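Print this page | E-mail this page | 7 comments

About Rarnora

Rarnora began in Arash Tehrani's garage one July, with a second-hand sewing machine and a heap of deckchairs that the neighbours had been meaning to throw out. He mended them all — a bit slowly, he says — and word got round, as it does. We moved into the old Cormier yard after that, and we've been happily surrounded by fabric, tubing and webbing ever since. 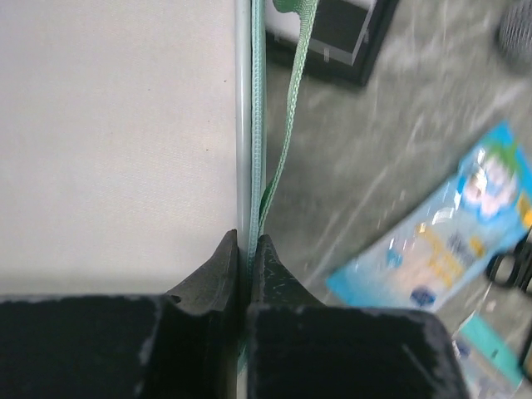 Straps are the part of our work people ask about least and the part we fuss over most. A good cloth panel will put up with years of sun and sandy feet, but if the webbing goes, so does your afternoon. We like a ribbed weave, such as the mint-green strap lying flat against the silver pole, and we're very fond of it next to plain off-white fabric, pulled nice and taut. If you would rather have something darker, do ask, as there is nearly always a roll tucked away on a shelf.

We look after folding chairs, camp beds and windbreaks, whoever made them, and we sew our own small range under the Zistari name. Most repairs take 2 weeks, a little longer when the weather turns warm and everybody opens the shed at once. Do drop in with whatever you've got, even if it's in pieces, and we'll put the kettle on.

Shared 60 times

Contact us | © Rarnora | Back to top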